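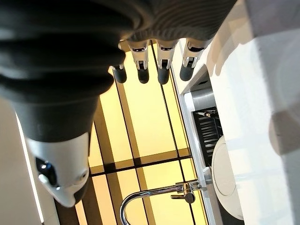 Setting up a four-finger hand to hold flat parts

Part 2 of the Lastville hand build

Posted 8th December by Trevor Oakley

By the end of part 1 the hand was bolted to the arm, wired up and answering commands. This part covers getting it to hold something thin and stiff without dropping it or twisting it. You can do the whole job on a kitchen counter or a workshop bench, as long as the arm base is clamped down.

The settings below are for the Climov controller board. Other boards will have the same ones under different names.

What you need

The assembled hand with its sleeve on
A laptop with the Climov setup program
A flat test piece with no sharp corners
A 2 mm hex key
Low-strength threadlocker
A stop button you can reach with your free hand

Step 1. Check the sleeve

Move the wrist by hand through its full travel with the power off. The folds should open and close without catching on the finger housings. If the sleeve bunches up at the thumb, undo the inner clamp, turn the sleeve a little toward the palm and tighten it again. I had mine on too tight the first time and the thumb motor stalled before it reached the middle of its travel.

Step 2. Zero the fingers

Power up with nothing in the hand. Open one finger at a time until it reaches its stop, back it off slightly, and press Store. Do the thumb last. Zeroing it first lets it get in the way of the outside finger, and you end up storing a bad value for both.

Brendan Mac Giolla, who built the same hand at the Poltham workshop, zeroes his with the fingers hanging straight down so that gravity takes up the slack in the cables. I tried it both ways and kept his.

Step 3. Set the current limits

Start low. I use 40 percent for the four fingers and the same for the thumb. Close the hand on a folded towel and watch the readout. Each finger should stop when it meets the towel and hold there. If one keeps pushing, lower its limit until it behaves. Leave the speed at the slowest setting until step 6.

Step 4. Line up the thumb

Flat parts depend on the thumb more than on any finger. You want it to come in across from the row so that the part is squeezed between the two sides. Turn the thumb base in small moves, close the hand empty after each one, and stop when the thumb meets the row squarely. If it lands past the last finger, the part will pivot as soon as you lift it. Put a drop of threadlocker on the base screw once you are happy. 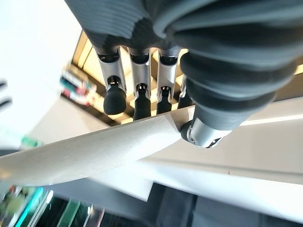
The wrist camera is the easiest way to check your thumb position under load. Hold the test piece in place with the stop button ready, close the fingers, then close the thumb. On my white board the thumb's metal joint bears on one end, with the fingers on the opposite side. The thumb takes up a lot of the view from here and hides most of the fourth finger, so check that one by eye from the side. Also look at the fingertips themselves. They should all be the same distance from the board's edge or touching it, and one that lags behind needs its zero stored again.

Step 5. Lift and hold

Raise the arm a few inches and wait. Push down lightly on the free end of the board. A little give is fine. If the board slides, raise the thumb limit by a small amount and try again, leaving the finger limits alone.

Step 6. Repeat it

Save the settings as a profile, then run the pick and release 9 times in a row from the same spot. Increase the speed only after a clean run. The log holds 1000 lines, so export it before you start changing things or the early entries get overwritten.

If the hand opens by itself during a hold, check the supply voltage first. My bench supply was sagging when all five motors pulled together, and a thicker lead fixed it.

Part 3 will cover the Tambunan fingertip sensors. They are on order and should be here in January.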